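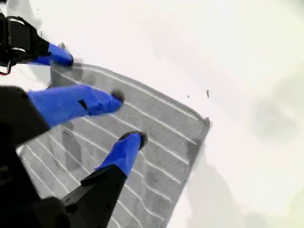 Travel > Stud Visits > Harness Racing

Category: Standardbred Breeding, Open Days

A February morning at Sestari

I have wanted to get to the Sestari stallion parade for years, and every February something came up. This time I booked the motel at Nustunthorpe early, packed my rubber boots, and told my sister she was driving. We pulled in at 9 a.m. and the parking field was already filling up (there was a coffee van by the gate, bless them).

The farm covers 309 acres, most of it in long, gently sloping paddocks with post and rail fencing, and the older barns are grouped around a yard with a big walnut tree in the middle. Melina Balaskas runs the breeding side and she gave the welcome herself, standing on a mounting block so the people at the back could hear. They serve 200 mares in a normal season, she told us, and the foaling barn had 30 mares in it that week, so would we please keep our voices down on that side of the yard. Everybody did, even the children.
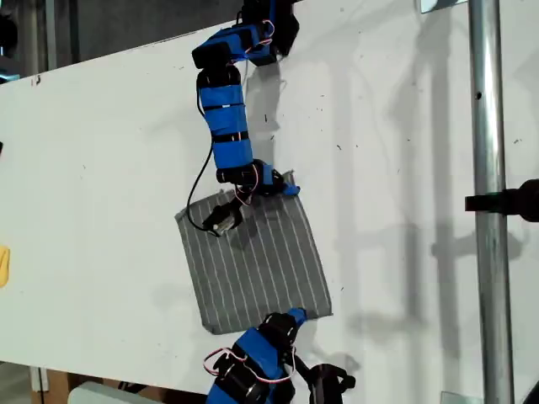

Six stallions were led out, and I could have watched them all day. The one I had really come for was Brornon, the big bay pacer, now retired from the track and a good deal rounder than I remembered him! He stood like a statue for his handler, Boonsong Thongsuk, until a tractor started up behind the hay shed, and then we all got to see how well he still moves. Tzavaras, the young horse who is starting his first season, was a bundle of nerves — all legs and eyes — but he has a lovely shoulder on him, and I heard more than one breeder asking about his fee.

After the parade we were split into groups for the barn tour. Ours went with the farm vet, Anastasia Fragkou, who let us look over the half door at a filly born at 4 a.m. that same day. She talked about how they watch the mares overnight, and about colic, which she said is still the thing that gets her out of bed fastest. I asked far too many questions and she answered every one of them.

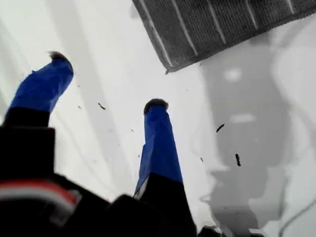
Lunch was in the old feed room, soup and rolls on long benches, and we ended up next to Zbigniew Kwiatkowski, who has been bringing mares here from across the county line for most of his life. He had a folder of win photos with him and needed very little encouragement. One of his homebreds is in training with Myrto Christodoulou now, and I have promised to look out for her.

If you go next year, take a warm hat, because the yard catches the wind, and get there early enough to stand on the rail by the walnut tree. We left at 3 p.m. with a stallion brochure each and mud up to our knees.

Related
Yearling sale day: what we saw in the ring
Choosing a stallion for a maiden mare
A weekend at the county fair trots
Retired pacers and where they live now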